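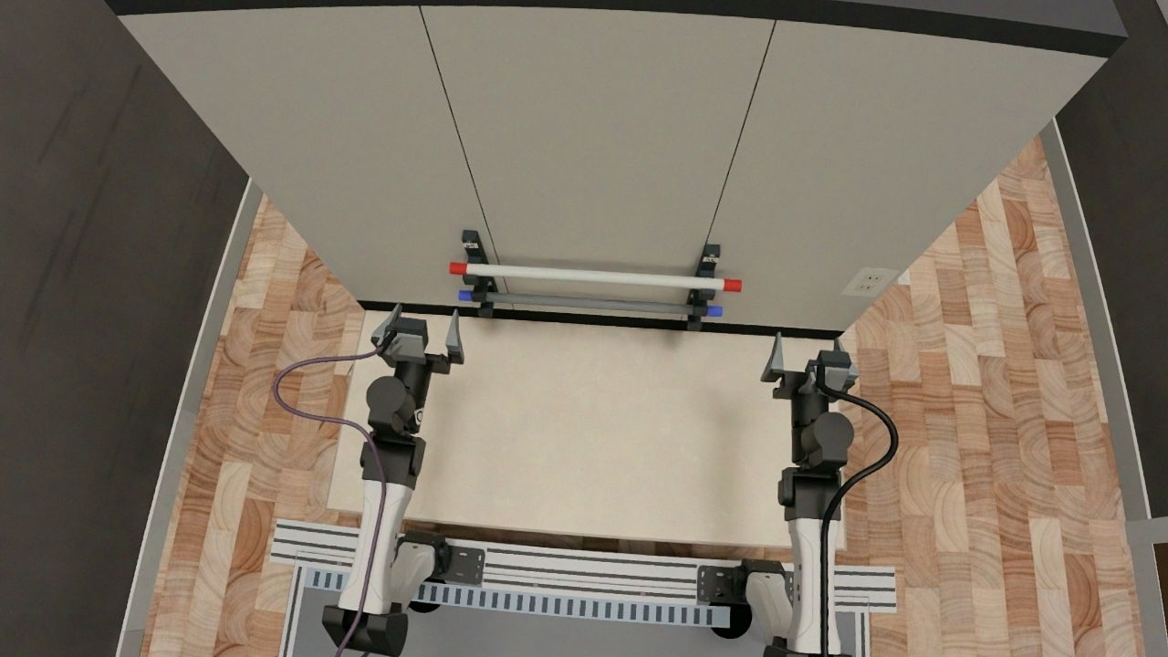
Tall grey cabinet doors, with two rods on brackets low down on the front, red caps on the upper one and blue on the lower.

Shared workshop walk-round, end of year
Done Dec 30, 2018, Ukness unit. My comments are under each item, same as last time, so skip to the ones marked ACTION if you're in a hurry.

1. Way in and way out
Front door: OK. Opens fully, closes by itself, doesn't bang any more (hooray!).
Back door: ACTION. The push bar works but someone had parked a pallet of offcuts across the outside step. I moved it. Please don't put it back, I've done my shoulder in once this winter already.
Exit sign: OK, lit.

2. Fire things
Extinguisher by the kettle: OK, pin in, needle in the green.
Extinguisher by the bandsaw: ACTION. Tag is out of date. I've rung El Khatib and they can come in January, quote was 23 pounds for the visit and that seemed fair to me.
Fire blanket: OK, though it had a calendar hung over it. Calendar now lives on the door.
Alarm test: OK. Very loud. Sorry to next door.

3. Electrics
Extension leads: 5 checked, one failed. It had a nick in the sleeve near the plug and I've cut the end off so it can't creep back into use.
Sockets along the long wall: OK.
Fuse board: OK, but the label for the dust extractor has faded to nothing. I've gone over it in marker for now -- a proper one would be nicer.
Meter reading while I was there: 352. Written on the pad too.
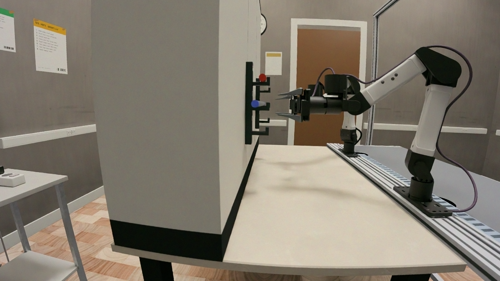

4. Floors and trips
Main walkway: OK, swept, yellow line still visible if you squint.
Mat at the sink: ACTION. Curling at one corner and I caught my toe on it twice during this very inspection. Tape won't hold it, I've tried, so it wants replacing. Lokton do a heavy rubber one and I'll ask for a price.
Leak under the window: no puddle today, but it hadn't rained, so I'm marking this NOT CHECKED.

5. First aid
Box on the wall: mostly OK. Plasters are down to the tiny ones nobody likes and the eyewash has gone over its date. New eyewash ordered from Steltivholm, order number 556 if anyone needs to chase it.
Accident book: OK. One entry in December (splinter, mine).

6. Dust and air
Extractor bag: emptied. I do wish people would do this before it gets that full, it was like wrestling a bolster!
Masks: OK, plenty in the drawer.
Window vents: stiff but they open.

Left over from last time
The outside light is still on a timer set for summer. I had a go with the little dial and made it worse -- it now comes on at lunch. If you've got the instructions, stick them in my tray.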